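Carnet d'atelier, tables de jeu
18 août 2023

Bon, je reprends le carnet, que j'avais laissé en plan depuis la livraison de la grande ovale. Paloma m'a fait remarquer que la dernière page s'arrêtait au milieu d'un mot et que personne ne savait quelle mousse j'avais finalement collée sous le tapis. C'était la ferme, celle de Kaplan, voilà, c'est écrit.

Sur l'établi en ce moment : les tables de poker pour Jevent, quatre en tout, plateau ovale, place donneur découpée, bourrelet rembourré. Elles partent pour le tournoi d'octobre et j'aimerais bien qu'elles soient finies avant que la colle décide de faire la tête avec l'humidité.

Le tapis

Alors le tapis, parlons-en, j'y ai passé toute la matinée. Le client veut du « rapide ». Tout le monde veut du rapide. Sauf que le donneur qui est venu essayer le prototype (un ami de Noman, très bavard, très bonne main) envoyait les cartes jusque dans le bourrelet d'en face et elles se retournaient une fois sur je ne sais combien. Une carte retournée à la donne, en tournoi, c'est une donne à reprendre ou une carte à remplacer selon le moment, et à la fin de la journée tout le monde en veut au mobilier !

J'ai donc ressorti les chutes. Le polyester Praltel lisse, celui du prototype. Le même en version grainée, qu'on avait écarté parce qu'il marquait sous les coudes. Et la vieille feutrine de laine, pour comparer, même si je sais très bien que personne ne la prendra (elle bouloche, elle boit la bière, elle sent le chien mouillé pendant une semaine).

Méthode, si on peut appeler ça comme ça : un panneau d'essai bien à plat, mousse et tapis montés comme pour de vrai, la petite rampe en hêtre posée contre le bord, et on laisse glisser une carte plastique neuve. On note au crayon l'endroit où elle s'arrête. Puis la même chose avec une carte qui a déjà servi, et là, surprise, l'écart est plus grand entre carte neuve et carte usée qu'entre les deux polyesters. J'ai refait trois fois parce que je n'y croyais pas. Tamsin est passée, a regardé par-dessus mon épaule et a dit « essuie tes cartes ». J'ai essuyé mes cartes. L'écart a fondu de moitié à vue de nez, mais il en reste.

À retenir pour la notice : chiffon microfibre à peine humide sur les cartes entre deux sessions, jamais d'alcool. L'alcool mange le brillant et après ça accroche n'importe comment.

Mon avis ce soir : le grainé. Il freine juste ce qu'il faut dans les derniers centimètres, et la carte reste à plat. Pour les marques de coudes, j'ai laissé Gus appuyé dessus pendant toute la pause (il lisait son téléphone, il n'a rien senti passer) et la trace avait disparu le temps que je range la rampe. Avec l'ancienne mousse souple elle restait. Donc c'était la mousse le problème, depuis le début, et on a rejeté un bon tapis pour rien. Grrr.

La mousse

Je recopie ici ce qu'on sait, que ça serve :

Sous le tapis, ferme et mince. Si on peut y enfoncer le pouce jusqu'à sentir le bois, c'est trop mou : les jetons se ramassent mal et les piles penchent.

Dans le bourrelet, c'est l'inverse, il faut que l'avant-bras s'y pose pendant des heures. Tamsin joue beaucoup et elle est intraitable là-dessus, elle dit qu'on reconnaît une mauvaise table à la ligne rouge sous le coude. On garde deux épaisseurs collées, la dure contre le bois, la souple dessus.

Colle en aérosol sur les deux faces, on attend que ça ne file plus au doigt, on pose. Pas de colle entre la mousse et le tapis ! Je l'écris en gros parce que je l'ai fait sur la deuxième table de Dastora et que j'ai dû tout arracher le jour où ils ont renversé du café. Le tapis se tend et s'agrafe dessous, point.

Tendre le tapis

À deux, toujours. On commence par le milieu des grands côtés, une agrafe, on passe en face, on tire, une agrafe. Ensuite les bouts. Les bouts ronds sont pénibles, il faut faire des petits plis dessous et les écraser au maillet avant d'agrafer, sinon le plateau ne redescend pas dans son logement. J'ai essayé tout seul hier soir avec des pinces de serrage, mauvaise idée, j'avais une vague en travers de la place donneur et elle se voyait surtout sous la lampe. Waraporn tire beaucoup plus régulièrement que moi, alors c'est elle qui tire et moi qui agrafe.

Tiens, à propos de la lampe : on regarde toujours le tapis en lumière rasante avant de refermer. Une poussière de colle coincée dessous, à midi on ne la voit pas, et le soir du tournoi, avec les suspensions, elle fait une ombre grosse comme un petit pois et toutes les cartes sautent dessus.

Le bac à jetons

Le bac du donneur est arrivé de chez le tourneur. Il est beau, il est lourd, il est trop large ! De presque rien, mais la découpe est déjà faite. Deux solutions : agrandir la découpe à la râpe (Gus est pour, Gus est toujours pour la râpe) ou demander un autre bac. Je penche pour la râpe aussi, en refaisant le chant après. On a mis des jetons dedans pour voir, les piles tiennent debout et ne frottent pas.

Noman voulait savoir si le bac suffirait pour les sit-and-go, où le donneur garde peu de choses devant lui, mais aussi pour le cash game, où il rend la monnaie sans arrêt. Réponse : oui pour les deux, à condition de ne pas mettre les gros jetons au milieu. Le donneur bavard nous a montré comment il range les siens, des plus petits aux plus gros en partant de sa main forte, et c'est tellement plus rapide à lire que je me demande comment font les autres.

Les jetons de Dastora

Parenthèse, parce qu'ils sont dans le coin de l'atelier depuis des jours et que je trébuche dans la caisse. Dastora nous a laissé sa mallette de 1000 jetons à remettre en état, en argile composite, assez jolis, très sales. Paloma en a trié 156 qui sont ébréchés ou dont l'autocollant se soulève. Les autres ont juste besoin d'un bain.

Le bain : eau tiède, une goutte de liquide vaisselle, brosse à dents souple, rinçage rapide, séchage à plat sur un torchon, en les retournant. On ne laisse pas tremper. Ceux de l'essai que j'avais oubliés dans la cuvette ont pris une drôle de couleur sur la tranche et je n'ai pas trouvé comment la rattraper. Une lichette d'huile minérale ensuite, vraiment une lichette, sinon ils glissent les uns sur les autres et les piles se couchent dès qu'on pousse un tapis un peu énergique vers le milieu de la table.

Pour les ébréchés je propose de ne rien réparer du tout. Un jeton recollé, ça se sent sous le doigt, et au poker un jeton qu'on reconnaît au toucher, c'est embêtant. On les met de côté, Dastora en refera faire s'ils en ont envie. Les autocollants soulevés, par contre, ça se recolle très bien, pointe de cure-dent et presse pendant la nuit.

Pieds et stabilité

Essai de bascule ce soir. On a monté le prototype sur ses pieds pliants, et Gus s'est assis sur le bourrelet, d'abord au bout, ensuite sur le grand côté. Au bout ça ne bouge pas. Sur le grand côté ça bouge, pas énormément, mais assez pour que je n'aie pas envie d'y poser mon verre. Waraporn propose d'écarter les charnières de 7 centimètres environ. Ça mord un peu sur l'espace pour les genoux aux places du milieu, il faudra qu'on s'asseye tous autour pour vérifier, avec de vraies chaises cette fois et pas les tabourets de l'établi.

J'ai aussi resserré tous les boulons du piètement, et j'en ai trouvé un qui tournait dans le vide. Insert foiré. Remplacé, goutte de colle époxy, on n'y touche plus jusqu'à demain.

Bourrelet : le simili noir passe mieux que le brun, à mon goût, mais Jevent n'a toujours pas répondu sur la couleur. Relancer. Paloma dit qu'ils vont choisir le brun. Elle a raison en général, j'ai donc coupé les gabarits papier et rien d'autre.

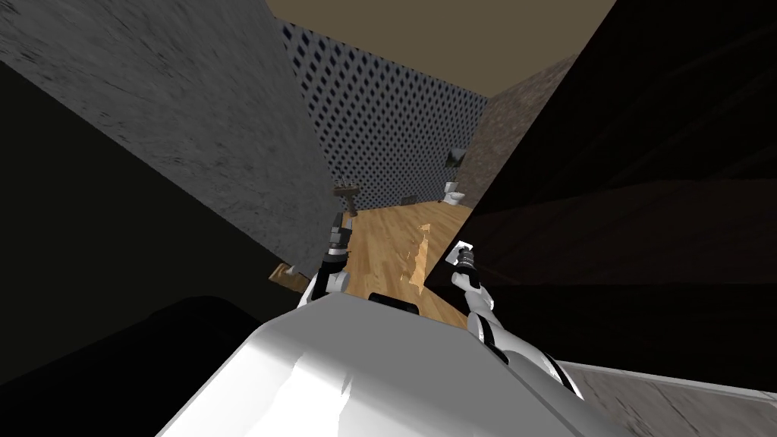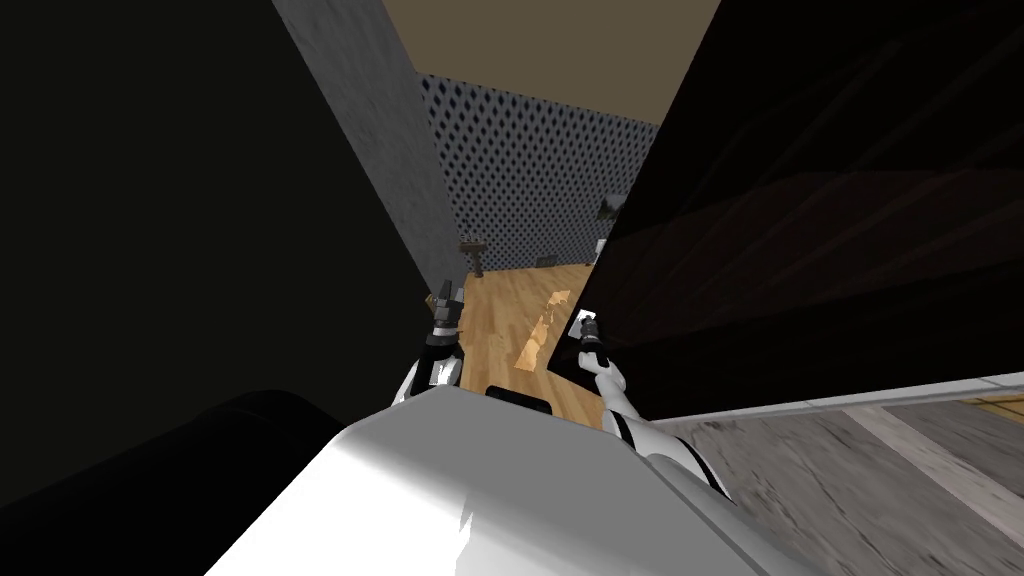
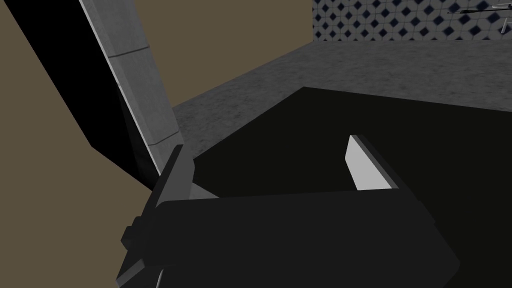
Reste à faire

Commander le grainé chez Praltel, demander s'ils peuvent couper toutes les longueurs dans le même rouleau. La dernière fois on avait deux verts côte à côte dans la salle et Tamsin m'en parle encore.

Râper la découpe du bac. Masquer le plateau avant, au ruban large, parce que la sciure dans la mousse, merci bien.

Refaire l'essai de glisse avec des cartes qui ont beaucoup servi. Noman en rapporte du club, il m'a promis des horreurs. Je voudrais aussi essayer en posant le panneau très légèrement de travers, comme dans une vraie salle avec un vrai parquet, pour voir si le grainé rattrape un peu la pente ou pas du tout.

Porte-gobelets : j'hésite toujours entre encastrés et coulissants. Encastrés c'est plus propre, mais il faut percer le bourrelet et on ne peut plus changer d'avis. Avec les coulissants, les joueurs les déplacent, se les piquent, et il en manque toujours un au rangement. Waraporn est pour les encastrés. Je laisse mûrir.

Racheter des agrafes, les longues. La boîte sur l'étagère est pleine mais ce sont les courtes, et elles ne traversent pas les plis des bouts ronds.

Écrire à Dastora pour les ébréchés, avant qu'ils passent chercher la mallette et qu'on se retrouve à expliquer tout ça debout entre deux tables.

Et quelqu'un a rangé le bon maillet ailleurs que sur son clou. Celui en caoutchouc blanc. S'il est dans votre voiture, je ne dirai rien, remettez-le juste à sa place.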